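Soltby two-finger vs Wokley soft gripper for wiping jobs
Flenance Forum > Grippers and end effectors

nelly_carhuamaca
Right, I've had both grippers on the same arm since February and I'm having a lovely time, so I thought I'd share. The job is wiping kitchen fronts with a folded paper towel. Flat panels, handles, knobs, the lot.

The Soltby holds the towel like a vice. It never drops it, and the repeatability is great. The Wokley is slower to close but the fingers give a bit, so you get much more towel touching the panel. On a flat door I'd pick the Wokley every time – it's a joy to watch. Controller is the Halás one in both cases, same speed, same push force.

I ran 200 wipes with each. Happy to post the logs if anybody wants them.

pinchpoint
Yes please to the logs! Did you change the pads on the Soltby? The stock ones are very hard. I stuck thin foam on mine and it was like having a different gripper.

nelly_carhuamaca
Stock pads, so that's a fair point. Foam going on this Saturday.

ospina_a
I'm going to disagree a bit. I like the Wokley too, but flat doors are the easy part. Try it on anything round that sticks out of the panel. Mine rides up over the knob and leaves a ring of muck at the base. The Soltby is stiff enough that you can fold the towel to an edge and work it round the rim.

gantry_gareth
Same result as Anselmo with the knobs, but I don't think it's the gripper. It's the camera. My wrist camera can't see a thing once the towel is down, so the arm is wiping blind. I added a second one looking from above and the knobs got much better with the Wokley still fitted.

ospina_a
Better, or clean?

gantry_gareth
Better :) The U-shaped handles are still a mess, I'll give you that. The underside of the bar especially.

pinchpoint
What about a second arm? Everybody here tests wiping with one, and I reckon half the trouble is that nothing is steadying the thing being wiped. My test door swings open when the arm pushes near the edge.

nelly_carhuamaca
Ooh, I do have 2 arms sitting there. The Halás box will drive both, though I've only ever run them one at a time. Would you put a gripper on the bracing arm or just a flat rubber pad?

pinchpoint
Pad. Cheap and big. You want area, and it never has to pick anything up.

ospina_a
Disagree again, sorry! A pad can't shift itself out of the way when the wiping arm comes round the far side. I'd want fingers that can spread.

I've been going through human wiping clips, 3,697 of them so far, and this sort of grip is what I'd love to copy. Left hand flat on the white front with the fingers fanned out, right hand pinching the folded towel right up against the round fitting. Orange-red on the fold of the towel, and a streak of it still along the bottom bar of the drawer handle. I'd add that handle to your test, Nelly, as the third target after a door and a knob.

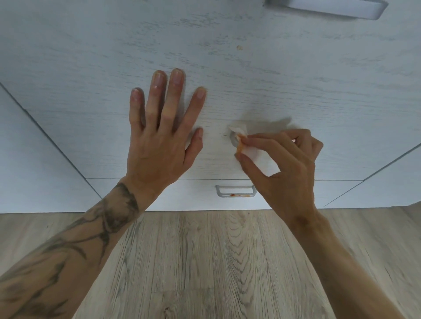

Similar threads
Foam pads for the Soltby: which thickness?
Running two arms from one Halás controller
Overhead or wrist camera for close work (3 pages)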